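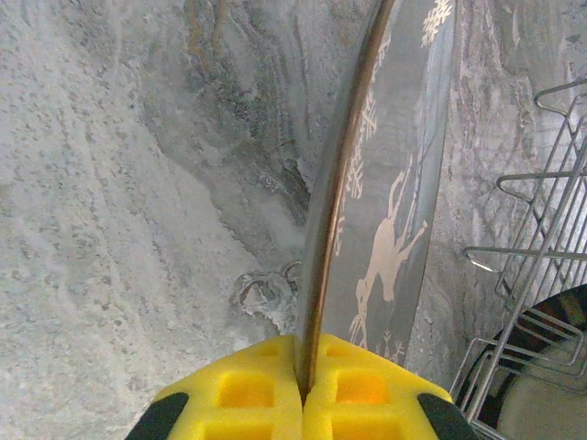
**Wanted: five people willing to doubt a dish robot**

The Trolero build at the Kaltholm shared workshop in Skistville is looking for participants from May on. We want people who have never built a robot and people who have built one and regretted it. Fans are welcome too, but we have enough of those already.

Some background. Trolero is an arm and a two-finger gripper, put together by members from bought motors, printed parts and a lot of wire. It's supposed to handle ordinary kitchen things at an ordinary counter. Parts have cost $2799 so far, which would buy a decent dishwasher and leave money for the plumber. I brought this up at the build meeting and was put in charge of recruiting, so please read the rest knowing who wrote it.

My own view is that home robots get judged by the people who made them, with the dishes those people picked, in a kitchen they cleared first. Then a clip gets cut down to the best few seconds and everyone talks about the future. I'd like to find out what happens when someone else brings the plates and gets to say what "put away" means. Danylo Hutsuliak, who designed the arm, thinks I'll come around. We have a bet on it, and the stake is dull.

### What you would do

- Come to evening sessions, 6:30 to 9, until we have 144 graded attempts in the log.
- Bring dishes from your own home. Odd shapes, thick rims and slick glazes are all good. Leave anything you'd miss.
- Set up the rack and the counter the way you would at home, clutter included.
- Grade each attempt on a paper form before you talk to anybody else in the room.
- Help with the bench work if you like: swapping finger pads, chasing loose connectors, re-running cable. You'll be shown how.

A failed grip gets logged the same way as a good one. So does an attempt where somebody reached in to help, and those go in their own column. There was some argument over that column. It stays. 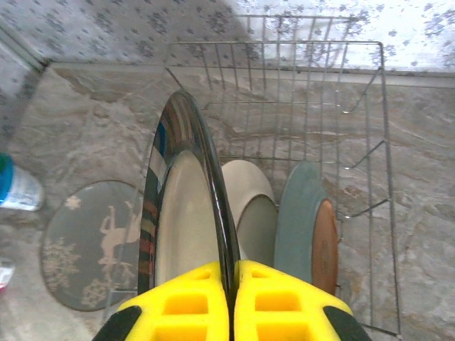
*Gripper closed on the rim of an upright plate. Grade the hold, not the color of the fingers.*

A word about what counts. Holding a plate is one thing and putting it where you wanted it is another, and the form has separate boxes for the two. If you aren't sure, mark "unsure" and write a line about what bothered you. Rocío Orozco types up the forms and she'll read your handwriting as long as you press hard enough.

### Who should apply

Anyone 18 or over who does dishes regularly and has opinions about it. No coding, no engineering degree. You should be able to stand at a counter for a while, though there's a stool, and you should be comfortable telling Danylo that his robot was slower than your nephew.

We would especially like to hear from people with limited grip or reach. A lot of claims get made on your behalf about machines like this one, and I'd like to hear what you think of them. Tell us what you need to take part and Uriel Cuautle will sort out the access side with you before you come in.

There are 5 places. If you sell robots or consult for someone who does, please sit this one out.

### What you get

Supper, bus fare, free bench time at Kaltholm for as long as the sessions run, and a copy of the full log, including the bad evenings. There's no pay. If your dish breaks we replace it with one of the same kind or give you the price of it, your choice. We don't film faces, and your name stays off the forms unless you want it on.

You can quit at any point. We'd like to know why, but you don't have to say.

### To apply

Leave a note for Karla Tlapale at the Kaltholm front desk, or in the Trolero mailbox by the lockers. Include a way to reach you, which evenings are bad for you, and the most annoying thing in your cupboard to wash. A few lines will do. Karla answers everyone, including the people we can't fit in – they go on a list for the fall.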